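Chapitre 4
Le mode d'emploi, genre littéraire mal aimé

Peu de textes sont imprimés à autant d'exemplaires et lus par si peu de monde. Le mode d'emploi accompagne l'objet, dort au fond du carton, puis finit dans un tiroir avec les piles usagées — où on le cherchera en vain le jour de la panne.

Il a pourtant ses règles. L'impératif y cède souvent la place à l'infinitif (« insérer », « serrer », « ne pas immerger »), comme si personne ne donnait l'ordre et que personne n'allait l'exécuter. La notice de la tondeuse Trimwood, étudiée en section 4.2, compte 836 phrases, dont 73 commencent par « ne pas ». Le lecteur qui les respecterait toutes laisserait sans doute pousser l'herbe.

Le vocabulaire pose un autre problème. Le rédacteur connaît le nom exact de chaque pièce, l'utilisateur dit « le truc blanc ». Entre les deux, il faut choisir des mots qu'un inconnu saura rattacher à ce qu'il a sous les yeux : une forme, une couleur, une position. 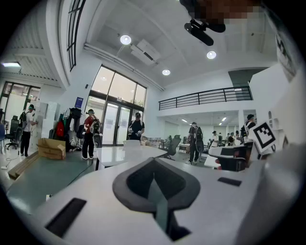

Fig. 4.1. Coque blanche, support gris foncé en V arrondi, deux fentes noires.

Avant de poursuivre, rédigez en 100 mots au plus la notice d'un objet de votre cuisine, sans employer « simplement » ni « il suffit de ». Vous la ferez ensuite suivre à un voisin de table, en gardant le silence. Cette dernière consigne est la plus difficile.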